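Unit 3: Recording a submerged settlement

Course notes, R. Deák

Scope. This unit covers survey before excavation. The case used throughout is Basero, a drowned village site in shallow water, 40 meters from the present shore at its nearest wall.

Grid. The Basero team laid a baseline parallel to the longest wall and set control points every 12 meters. Offsets were taken by tape. Tapes bow in a current, so each distance was measured twice and the readings averaged. Depths were corrected for tide before plotting.

Surface finds. Loose pottery on the seabed was recorded in place and left there, except where anchor damage was likely. The final count was 1,885 sherds, almost all from plain household vessels. Each find received a number, a grid square and a depth. Finds without all 3 were dropped from the distribution plan.

Dating. Surface sherds date the last disturbance of the deposit as much as its use. Compare the Pululmont report - assigned reading - where a storm layer mixed two periods. 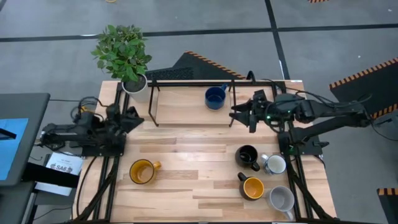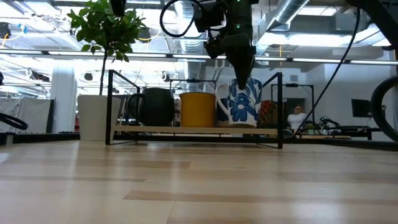

Distribution plans are read by cluster first and by type second. At Basero the drinking vessels lay close together in one room, and the excavators called it a store. The argument is weak. Mugs can stand in a row on a shelf, as the three in the second picture do, and the seabed will keep no trace of the row once the shelf has rotted. Position after collapse has to be argued from the floor level upward. Morais gives the method in chapter 2; bring the worked plan to the November session.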